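第3章　桌面布置与日常养护
Grasteck 木面工作桌使用手册　版本：2023年1月12日
适用型号：Ullmont 1271

3.1 适用范围
本章适用于已完成组装并调平的工作桌。桌腿、横梁及紧固件的安装见第2章。桌面出现开裂、翘曲或漆膜大面积脱落时，应停止使用，并按第6章办理报修。

3.2 就位
1. 选定靠墙位置，桌后沿与墙面之间保留100毫米间隙，供线缆下垂及擦拭墙面之用。
2. 确认四脚均已着地。如有晃动，旋转桌脚调节螺母，直至桌面平稳。
3. 桌子邻近窗户时，应避免同一区域长期受阳光直射。无法避开的，每隔数月将桌子调转方向一次。
注：天然木材的纹理、节疤及色差属正常现象，不列入保修范围。

3.3 摆放物品
1. 摆放前以干布拭去桌面浮尘。
2. 杯具等直立容器置于桌面内侧，与桌沿保持适当距离。
3. 积木、小型塑料件等零散物品与杯具分开放置，使用完毕后收入盒内。
4. 三脚架等落地器材置于桌后，支腿不得倚靠桌沿。
5. 移动物品时应先提起再放下，不得在桌面拖拽。
注意：盛有热饮的杯具应加垫隔热垫。桌面均布载荷不得超过铭牌所示数值。

3.4 边沿夹持
1. 夹持前检查桌沿上下两面，清除砂粒及胶渍。
2. 夹爪与木面之间应有软质垫片。
3. 逐次旋紧各旋钮，受力应均匀，至不松动即止。
4. 首次夹持后次日复查一次，此后于每次使用前检查。
警告：严禁借助扳手或套管加力。过度旋紧将造成不可恢复的压痕。

3.5 线缆
1. 线缆宜沿桌面一侧布设，避开经常操作的区域。
2. 自墙面垂下的线缆应留有余量，不得绷紧。
3. 越过桌沿处应避免锐角弯折，必要时加装护套。

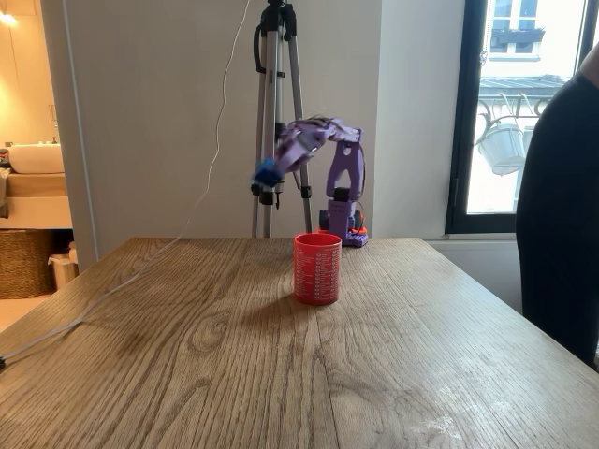
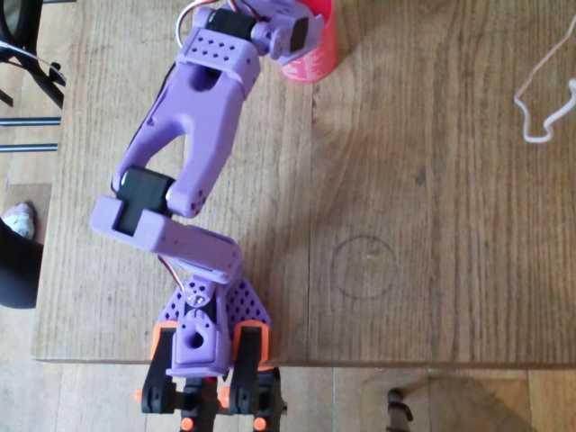
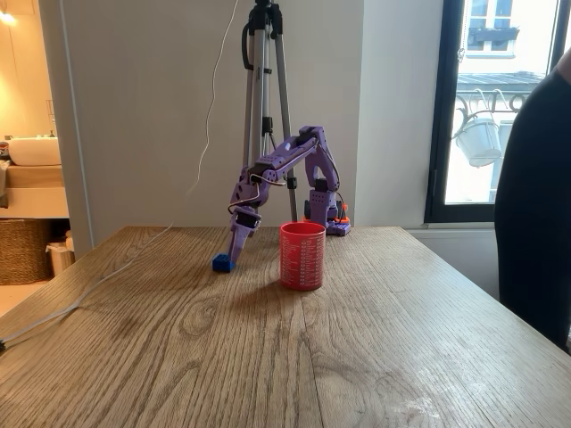

Ching-wen Yuen 在意见回函中提出，3.3所称“适当距离”不够明确，建议写明至少一掌宽；线缆横过桌面时，杯子还应放在线缆够不到的地方，以免抽线时带倒。上述意见将在下一版中审议，修订前可由使用单位自行参照执行。

3.6 清洁
1. 断开桌上一切电源，移开可移动物品。
2. 以拧干的软布顺木纹方向擦拭，不得画圈。
3. 遇有油渍，以稀释的中性清洁剂局部处理，随即用清水布擦净，再以干布收干。
4. 桌沿下方及夹持部位每月擦拭一次。
注意：不得使用酒精、丙酮、漂白剂或钢丝球。

3.7 白色痕迹的处理
桌面上的浅白色擦痕或斑迹，可能由表层轻微磨损、水汽或残留物引起，应按下列次序处理，前一步有效时即不再进行后一步。
1. 以干软布轻拭，判断是否为表面附着物。
2. 以微湿软布擦拭后静置，待完全干燥再行观察。
3. 取少量 Semex 木面养护蜡，顺木纹薄涂，静置约3小时后抛光。
4. 仍有明显痕迹的，以2000目砂纸顺木纹轻磨，清除粉末后重新上蜡。
警告：第4步仅限经培训的人员进行，并应先在桌底不显眼处试磨。边角部位漆膜较薄，不得打磨。

3.8 养护记录
每次上蜡、打磨或更换垫片后，应在附表三登记日期、部位、所用材料及经手人。记录随桌保存，桌子移交其他部门时一并移交。每年12月由保管部门汇总一次，有关疑问送 Mei-kuen Peng 处理。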